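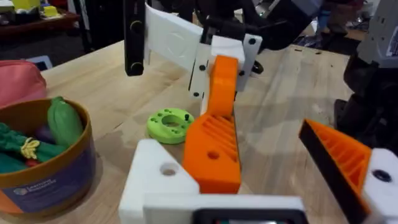
Luzius Egger wrote back that the rings are fine, the pegs are fine, and I should stop looking for trouble in a part that costs less than the coffee I drink while measuring it. He may be right. I'd still like to see it on paper.

October, 4:10 pm, bench by the window.

Green rings, second lot from Dorngate. Big hole in the middle, circle of small holes around the rim, dark peg to go in the small holes. The drawing says any peg fits any hole. I have heard that before, about the Susesia lot, and we all know which drawer those ended up in.

Pulled 4 rings out of the bag without picking. Tried the same peg in every hole, by hand, no hammer, no sanding. Ring A took it everywhere. Ring B took it everywhere but two holes wanted a twist. C same as A. Ring D has one hole where the peg goes in partway and stops. Turned the ring over and tried from the other face: same hole, same stop. Marked it with pencil on the rim, which hardly shows on the green. Use tape next time.

So 47 rings in the bag, four looked at, one bad hole. That doesn't tell me the lot is bad. It doesn't tell me it's good either, and "good" is what the delivery note says, with a stamp. The stamp was there on the Susesia lot too.

Flatness: laid each ring on the table and pressed around the rim with a fingertip. D rocks a little. Then I moved it a hand's width and it stopped rocking, so part of that is the table. The top is scuffed and I wouldn't trust it for anything finer than lunch. Repeat on the glass plate once Damian brings it back.

Damian Auer came by and thinks it's the peg. His idea is that the pegs swell in the damp and the holes haven't changed at all. I don't buy it, one peg in one afternoon doesn't swell for ring D and shrink again for C. Still, I only used one peg, so I can't rule out that I have an odd one. Fair point, noted, will redo with a handful.

The claim from Plandus that a ring survives 1000 insertions: no test sheet with it, no word on which hole or how hard they pushed. When I asked, the number in the reply had become 3000. I don't know what to do with a number that triples when you ask about it. Leaving it out of the table until I get the sheet.

To do:
- more pegs, more rings, same way of pushing (let one person do all of it)
- glass plate
- caliper on the bad hole in D, both faces
- ask Nägeli if they'd cut a plug gauge for the small holes, and what it would cost
- keep D out of the bag. It's in the tin on the shelf, please leave it there

5:30. Tried D once more before packing up. Same hole, same stop.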